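Skirkel Counseling Opens Second Office, Adds Evening Grief and Family Groups

Monday, June 10, 2024 – Skirkel Counseling is delighted to share that its second office is now open and welcoming new clients, in the bright upstairs suite at 289 Lemik Street. After two years of juggling calendars in the original location (and a waiting list that grew longer than any of us liked), we finally have room for everyone who has been so patient with us!

The new office will be led by Saadet Eren, a licensed marriage and family therapist who has worked with couples, stepfamilies and new parents for much of her career. She is joined by Silvia Šimek, who sees teens and young adults, and by Washington Barros, who will run our evening grief groups in English and Portuguese.

"People often call us after months of thinking about calling us," said Eren. "I want that first conversation to feel easy, whether you talk for five minutes or the whole hour, and whether or not you end up coming in."

Grief groups will meet in the early evening and are kept small on purpose. A separate group for parents of teenagers will follow in the fall, with a winter session planned for December, when so many families tell us they could use a little extra company.

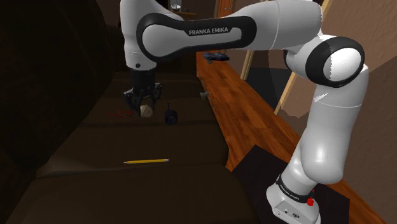
Fees are on a sliding scale at both offices, and video sessions remain available for clients who live farther out or simply prefer to talk from home. Current clients don't need to do anything – your therapist, your time and your office all stay the same unless you ask for a change.

To set up a free first call, please contact Hülya Tokgöz at the front desk, extension 2083.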